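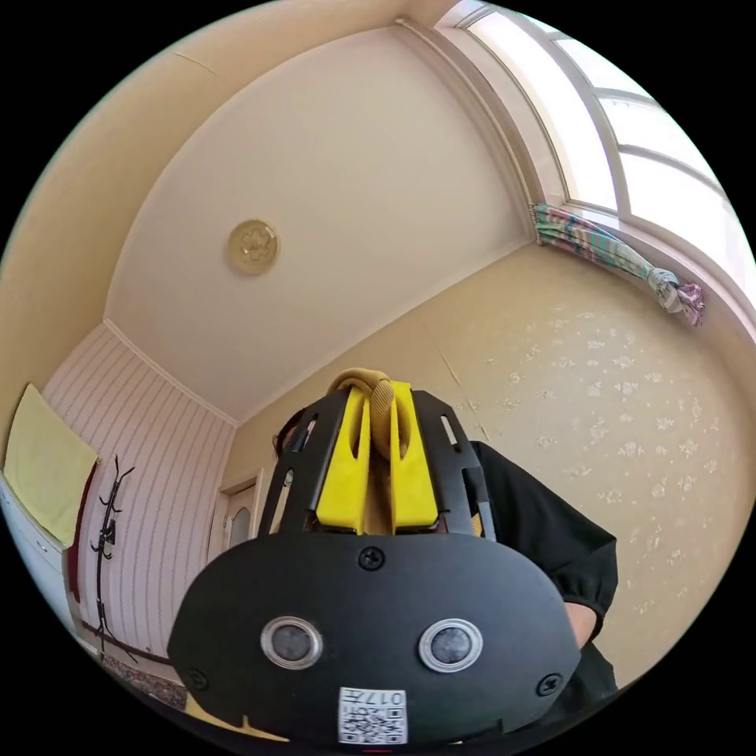 Janelle Fajardo wrote in her first log that the cloth tasks should be dropped from the course, or at least moved to the end, after the cups and blocks. A block, she wrote, is either in the fingers or it is not. With cloth she could close the fingers on a good fold and still not know which part of the item she had picked up. She asked how anyone was supposed to mark a take as good or bad under those conditions.

Her question came up again in most of the logs that followed, and it changed how we ran the rest of the project. This section describes the cloth unit of the course, the work the students did at home, and the rules they wrote for sorting their own recordings.

## 4.1 Setting of the cloth unit

The cloth unit was the third of the robotics project course at Khurana. The class had 10 students. They had already finished one unit on rigid objects and one on timing. In both of those units the work was done in the lab, on the same tables, with the same objects for each student.

For cloth we changed this. Each student chose small fabric items and a soft or flat surface, and worked with the hand-held grippers in an ordinary room. The course used a pair of grippers, one for each hand, packed together in a case the students called the Zunport kit. The takes were loaded into Jimum, the labeling program used in all three units.

We gave only three instructions at the start:

1. Pick up one item, move it, and put it down.
2. Change the surface or the item before starting a new set.
3. Write a log on the same day.

There was no required item and no required fold. In the lab units we had given the students a sheet with drawn positions for each object, and several of them asked for a similar sheet here. We did not make one. A drawn outline of a cloth is out of date as soon as the cloth is put down a second time.

## 4.2 Items and surfaces

The students mostly used things that could be bunched up in one hand. Figure 3, at the head of this section, has a tan fabric item with a ribbed or woven surface, held between the tips of the yellow fingers. The item in Figure 4 is a mustard-yellow cloth. In both figures the fabric sticks out past the fingertips, and this is the part that gave the students trouble. The fingers decide where one small area of the cloth goes, and the remainder follows in its own way.

Surfaces mattered more than we had planned for. On a hard table, a closing pair of fingers slides under the edge of a cloth or pushes it along. On a bed the surface gives way, and the fingers can press down into it before they close. Students who worked on beds wrote that grasping was easier but that letting go was harder. The cloth tended to stay against one finger when the other one opened. One log recommended opening the fingers fully and waiting for a slow breath before lifting the hand. Three other students took this up, and it was later written into the class rules.

Patterns were a second matter. A plain cloth on a plain sheet is hard to follow in a recording, even for a person. A cloth of one color on a striped or printed cover is easier to follow, but the cover itself gives the eye a lot of lines and shapes that have nothing to do with the task. The students argued over which was better for teaching. Sandamali Sivakumar's position was that the class should keep both and label the surface, and this is what was done. Jimum already had a free text field for notes, and the students used it for surface type until we added a proper menu.

## 4.3 Working with two grippers

For the first week of the unit each student used one gripper only. The second gripper was added after that. With two, the basic task became a handover or a spread: one gripper holds, and the other takes hold of a free corner or edge.

The students found the two-handed takes tiring. The trigger has to be held for as long as the fingers are meant to stay closed, and a hand that is waiting tends to relax. In the logs this shows up as "dropped it while looking at the other hand" or words close to that. The students dealt with it by deciding before each take which hand would lead. The leading hand moved, and the other hand was only allowed to hold still.

A related problem was blocking the view. Each gripper carries its own lenses, and when one gripper crosses in front of the other, a large part of the view is taken up by a hand and a dark housing. Students who reached straight across the work did this most. Those who came in from the side, with the elbow low, did it less. We did not measure the angle and can only report what was written down and what we saw during review.

The total time logged for the unit was 44 hours, which includes setup and rest but leaves out labeling. One student did nearly all of hers in a single room and changed only the cloths. Another moved between a bed, a chair and a rug. Both approaches were accepted.

**Figure 4.** Two-gripper work over a bed with a striped woven mat and a patchwork border. One gripper holds a mustard-yellow cloth in its yellow fingers. The second is held in the student's right hand, which reaches in from the right.

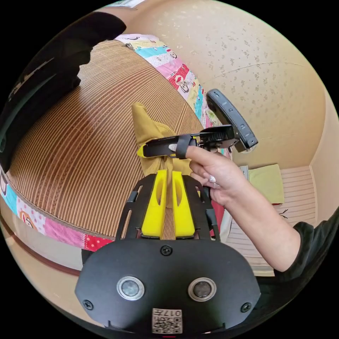 ## 4.4 Sorting the takes

By the end of the unit the class had loaded 2,100 takes into Jimum. The students then sorted them into keep and discard. We had meant to do the sorting ourselves, using the rules from the rigid object unit, and we tried this on a small set first. It went badly. The old rules said that an object had to be "fully held" before it left the surface, and with cloth the two of us could not agree on what that meant.

We handed the job to the class. In one meeting they wrote the following rules, given here with only the spelling corrected.

- Keep the take if the same part of the cloth stays in the fingers from pickup to release.
- Keep it if the cloth drags on the surface, but mark it as dragged.
- Discard it if the cloth was let go by accident, unless it was picked up again in the same take. Then mark it as regrasp.
- Discard it if the other hand touches the cloth with bare fingers.
- If two people disagree, a third person looks without being told what the others said.

Under these rules 800 takes were kept. The most common reason for a discard was accidental release, followed by bare fingers touching the cloth. The second reason surprised the students more than it surprised us. Several of them had not noticed that they straightened the cloth by hand partway through a take until they watched their own recordings.

The regrasp label was Fajardo's suggestion. Her later logs drop the complaint about marking takes and spend a good deal of space on regrasps instead. She pointed out that a failed grasp followed by a second try had more in it to learn from than a clean pickup, and she asked for a separate folder. We agreed, though the folder was not used in the tests reported in Section 5.

## 4.5 Problems with the method

The third-person rule was slow. With 10 students, each of whom had other courses, a disputed take could wait several days for its third viewer. In September we will run the unit again with fixed review pairs and a fixed third viewer for each week.

The surface labels are uneven. The menu came late, and early takes carry notes such as "bed," "soft," or nothing at all. We filled in the missing ones where the surface was plain to see and left the others blank.

Finally, the students chose their own items, so small and light fabrics are heavily represented. There are very few takes with towels or anything thicker, and none with a full-size sheet. A reader who wants to use the rules above for larger pieces should expect the first one to need rewriting, as a large cloth can be held correctly at one corner and still be caught on something at the far end.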